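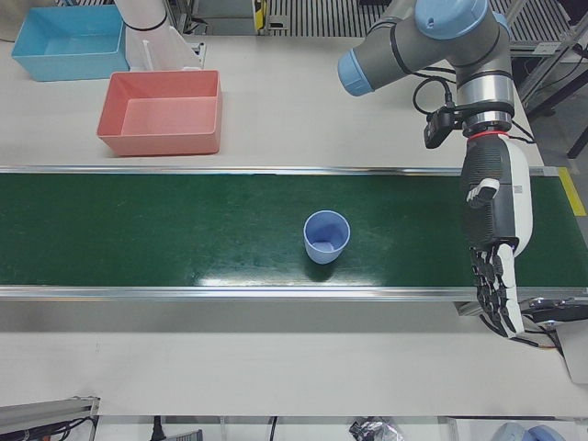
**Figure 7.1** The conveyor cell at Sumton, with one cup on the belt and the left hand above it. The two sorting bins are at the upper left.

# Chapter 7: Picking from a Moving Surface

In the last two chapters every object stayed where it was put. The robot took a picture, planned a reach, and closed its hand on something that had not moved in the meantime. Errors came from the camera, the arm, or the shape of the object, and we could study each one separately.

A conveyor belt takes away that convenience. If the belt is running, any picture of the object is already old when the planner receives it. The planner needs time, the arm needs more, and the object keeps traveling during both. A grasp that would work on a table can miss a cup entirely on a belt, even when every individual part of the system is working as designed.

## 7.1 The task

The example we use throughout the chapter is the cup-sorting task from the Prarkavon study, carried out in the Sumton laboratory under Nazareno Colombo. The cell has 2 arms and a green belt. A single plastic cup rides on the belt, and the robot must pick it up and place it in the bin of the matching color. Figure 7.1 shows a light blue cup, so the correct bin is the blue one. The other bin is a pinkish red.

The task looks small, but it contains most of what we need:

- The robot must estimate where the cup is now and where it will be at the moment of contact.
- The fingers must come down around a light, open object that tips easily.
- The color decision has to be made before the cup leaves the reach of the arm.

The left arm carries a humanoid hand and a small camera at the wrist. We will refer to the wrist view often. It gives good detail close to the object, but it moves with the arm, so a cup that seems to drift across the view may be standing still. Section 7.3 shows how to separate the two motions.

## 7.2 Two ways to learn the pick

The study compared two methods. In the first, which we call *predict and reach*, a model estimates the position and speed of the cup, and a conventional planner aims for a point farther down the belt. The arm commits to that point and does not look again.

In the second, called *closed-loop imitation*, a policy is trained on demonstrations and produces a short piece of arm motion at every step, using the newest camera images each time. There is no separate estimate of belt speed. The training set held 2,000 demonstrations, of which 545 were recorded with the belt speed changed partway through the pick.

Both methods did well at a constant speed. When the speed changed during the reach, predict and reach failed often, usually by closing behind or ahead of the cup. The imitation policy recovered in most trials, though it was slower and sometimes hovered over the belt before closing. Sections 7.4 and 7.5 examine these failures in detail.

Keep one limit in mind while reading. All trials used cups. A repeat of the study at Genosstead with flat packages gave a smaller gap between the methods, and we return to it in Section 7.6.

## 7.3 Separating belt motion from camera motion

Let the position of the cup in the wrist view be written as *u*. Its rate of change has two parts: one from the motion of the cup along the belt, and one from the motion of the wrist itself. The second part can be computed from the joint readings and the distance to the cup, and we begin with that calculation.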